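4. Descaling the Relon Countertop Kettle

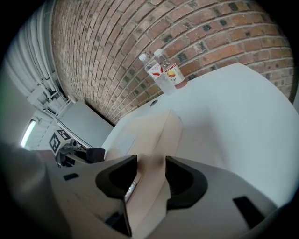
Fig. 6. Bottled drinks on a white surface, brick wall behind.

Westel recommends descaling after every 200 boils. The kettle keeps count so you don't have to, and will tell you by beeping.

1. Unplug the kettle and let it cool. Lunch is a good length of time.
2. Fill to the upper line with cold tap water. Bottled water works too, if you feel your limescale deserves it.
3. Add 2 sachets of Suominen descaler. Do not add a third for luck.
4. Plug in, close the lid and hold the base button until the light turns amber. The cycle takes 21 minutes and cannot be hurried by standing over it.
5. Pour the water down the sink, then rinse twice.
6. Press the base button once to reset the counter.

Note: Skip step 6 and the beeping resumes at the next boil – it has no off switch. We have had letters.

Note: Homes in the Brondthorpe area have very hard water and should descale twice as often.

CAUTION: Never descale with soda, juice or anything else sold as a drink. Sugar burns onto the plate and the warranty does not cover it.

CAUTION: The kettle draws 2000 watts. Do not run it from an extension cord.

For replacement sachets, see Section 9.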